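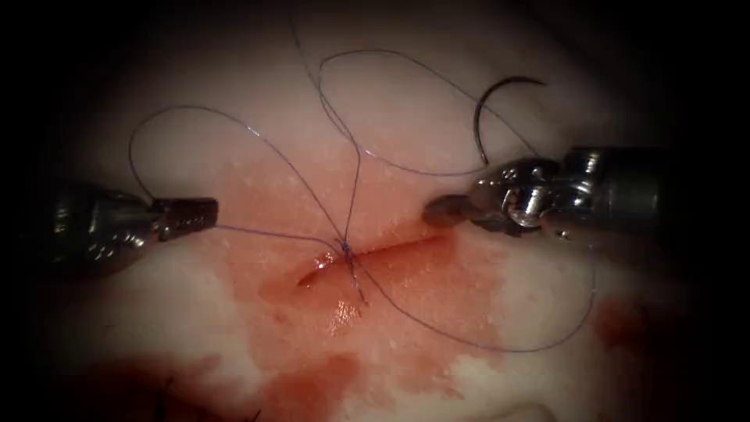
作者：Trakton 腕部夹持组 测试专员
发表于 10/2/20 楼主

各位同仁：

现将本组对 Kallow 与 Zilto 两款持针钳口的比对情况通报如下，请各单位提出意见。

比对在同一套双臂系统上进行，控制器参数保持一致，仅更换钳口。Kallow 为细齿窄口，Zilto 为平面短口。每款各完成缝合打结30次，由同一名操作员执行，中间不调整力度上限。评分项目为夹线滑脱、换手耗时及线体损伤。

初步结论：细齿钳口在牵拉线尾时滑脱较少，但线体表面磨损较明显；平面钳口对线较为温和，绕线时却须多次重新夹取。就打结这一环节而言，本组倾向于推荐细齿钳口。
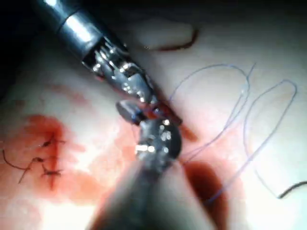

需要补充的是腕部相机的问题。固定相机视野完整，便于判断线圈走向；腕部相机距离近，钳口附近的细节较好，但景深不足，靠近镜头的器械杆容易虚化，浅色缝线在浅色垫面上也难以辨认。本组建议评分时以固定相机为主，腕部相机仅用于复核钳口咬合。

原始记录整理完毕后将在本版公布。

2楼 gongju_07
已阅。对“同一名操作员执行”一项持保留意见。先做哪一款、后做哪一款，通报中未见说明。若顺序固定，则熟练程度的影响无法排除，滑脱次数的差异不宜直接归于钳口。

3楼 楼主 回复 gongju_07
意见收悉。顺序为每10次轮换一次，通报中漏写，特此更正。

4楼 Pacheco_控制
本单位七月曾做过类似比对，结论与贵组不尽相同。平面钳口在夹持力上限调高一档后，滑脱情况与细齿钳口已无明显差别，线体磨损仍然较轻。贵组将两款钳口置于同一力度上限之下，形式上公平，实际上对平面钳口不利。建议各自标定后再行比较。

5楼 楼主 回复 Pacheco_控制
统一上限系为控制变量，本组认为该做法并无不当。各自标定固然更接近使用条件，但标定方法本身尚无统一规定，两家单位若标准不一，数据更难互认。贵单位如能提供标定步骤，本组愿意补做一轮。

6楼 xianweijing
关于相机，本人不同意以固定相机为主。器械腕部经常遮挡结点，固定视角下究竟是钳口松开还是线体滑出，很难判定。腕部相机虽有虚化，调整安装角度后可以改善。此外，湿润表面的反光对两类相机均有影响，请一并说明光源的设置。

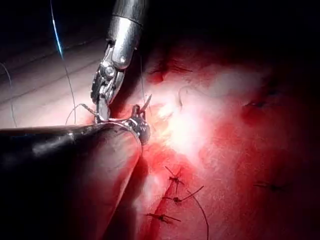 7楼 banshou_li
附议楼上关于光源的意见。本单位将光源亮度下调后，高亮区域有所缩小，暗处却损失较多细节，最终采用的是降低曝光、保留光源的办法。另请楼主明确，持针与夹线是否分开计分。两者对钳口的要求并不相同，持针时防止针体转动最为要紧，合并计分容易掩盖问题。

8楼 楼主 回复 banshou_li
目前为合并计分。经组内商议，补测时将分开记录，持针项目增列针体转动一栏。光源设置将随原始记录一并公布。

9楼 Pacheco_控制
标定步骤已通过站内信发送，共4页。请注意，其中夹持力换算部分仅适用于本单位的控制器版本，贵组使用前应重新核对。对统一上限的做法，本单位仍保留原有意见。

10楼 gongju_07
轮换一事已无疑问。补测若仍为每款30次，建议至少更换一名操作员，并将两人的数据分别列出，不宜只报平均值。

11楼 楼主
已收到标定步骤，正在核对。操作员的安排须报组内批准，确定后在本帖回复。补测完成之前，首帖中的推荐意见暂作参考，请勿据此采购。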